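30 March 2026, workshop, Monday

Boots first. The Stundance pair came back from the Bergeron match with the left sole opening again at the toe. I glued it in October and it held until now, so I don't blame the glue. I think the leather gets too dry in the boot room. Cleaned both sides, roughened with the coarse paper, two thin coats, clamp on. It stays under the clamp until Wednesday.

Colleagues, please do not take the small clamp from this pair, even for five minutes.

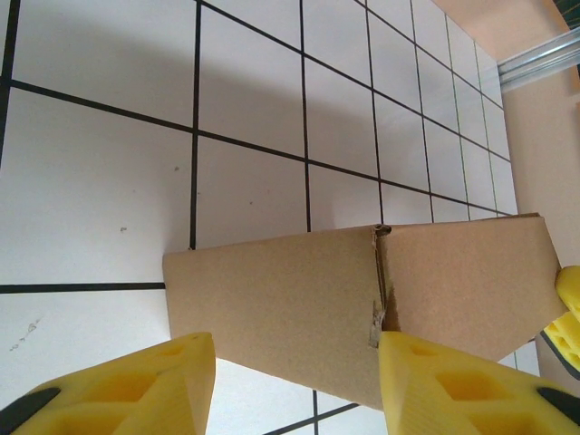 Shin guards are the next problem. The Nerkiris team wants an insert that is stiff in front and soft on the sides, and we still have no good shape for it. Before I cut foam I want a paper or cardboard pattern, because foam is expensive and my first cut is always wrong. A piece of brown corrugated cardboard with one crease along the middle, like the one lying on the white tiles, has nearly the form I want: two panels, one larger, with a small angle between them. The larger panel goes to the outside of the leg. I will draw it this way and try on size 4 first.

Foam in the drawer: 2 sheets of the hard one. The soft one is finished, I wrote it on the order list. 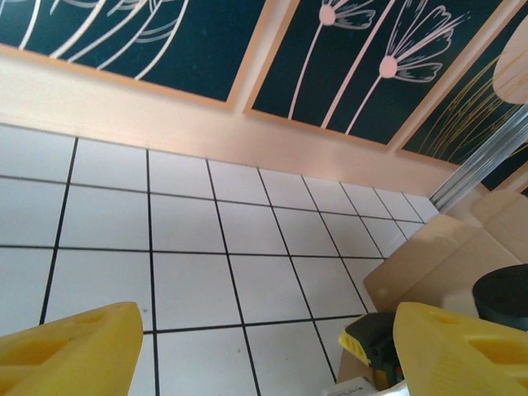
If the soft foam does not arrive this week, I can take the old training pads from Ridura and cut out the parts which are still good. They smell, but for a test it is enough. The strap must sit lower than before – the midfielders complained that it presses behind the knee when they sprint.

Ball pressure, still open. The gauge with the black needle shows less than the digital one, always. I marked it with tape.
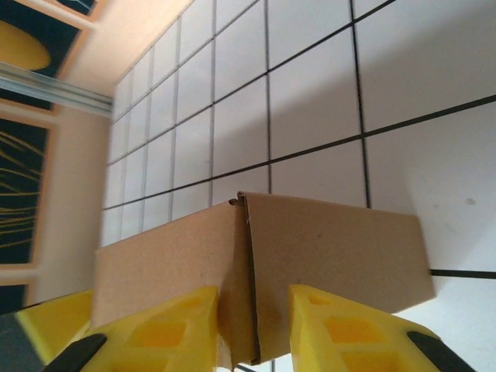

For the away kit I must send 19 repaired shirts to Bergeron, all with new numbers on the back. Last time they went in a bag and the numbers arrived with folds. A brown corrugated box with a crisp top edge and straight corners is better, and the shirts can lie flat in it. Baking paper between the numbers, sleeves folded to the inside.

To do: order thread (white), ask Nerkiris for the leg measures, look at the sole.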